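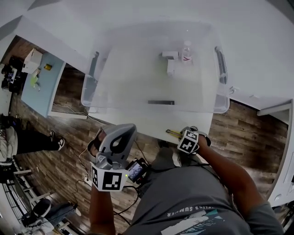
Obaidul thinks I am pressing too long on the calf before the run and too short after it. He wrote this under my last entry, and he also asked why I changed the oil in the middle of the test. Fair question. The old bottle was finished and the shop had only Gastora, which is thinner. I should have written it down on the same day.

Search the notebook Type a word and press Enter

Wednesday, evening clinic

Five runners today, all from the Wollia club. All of them have the same complaint, tight lower leg on the outside, worse on the downhill. Three did the hill session yesterday, two did not, so I can not blame only the hill.

What I did with each one:
- short talk, shoes off, walk to the door and back
- knee-to-wall test, both sides, before touching anything
- slow strokes on the calf, then pressure with the thumb along the outside of the shin
- knee-to-wall test again
- easy walk, and they tell me a number for the tightness

The first four went well. The last runner is the one I want to discuss. His left side was 145 mm before and the same 145 mm after, no change at all, but he said the leg felt much lighter. So what do I write? Obsa says I should always write both and not choose the one I like. I agree, but our form has only one line for the result. I made a second line by pen.

I also made a mistake with the third runner. I began on the right leg because she was lying that way, and the form says left first. Her numbers are good but please do not put them together with the others.

About the pressure: I tried to follow what Obaidul said. Less before the training, more after. My problem is that these people come at 6 pm and go straight to the track for 800 and 1000 m repeats, so I never see them after. Obsa Alemneh will ask the coach if two of them can stay behind next week. If yes, I need the table until 9.

Oil: still Gastora, same bottle for everybody. I would like to go back to Jullo when it is in the shop again. With the thin one my hands slide too fast over the shin and I must add more pressure than I want. My right thumb is sore tonight.

To do:
- print new forms with two result lines
- ask for a second pillow for under the ankles
- Obaidul, can you show me again how you hold the heel? I lose it when the foot turns out.

The towels are at the laundry, back on the shelf tomorrow before noon.

Recent entries
Shoulder work with the Wubshet swimmers
Knee-to-wall test, how we measure
Hamstring notes, September
Which oil for which skin
Taping the thumb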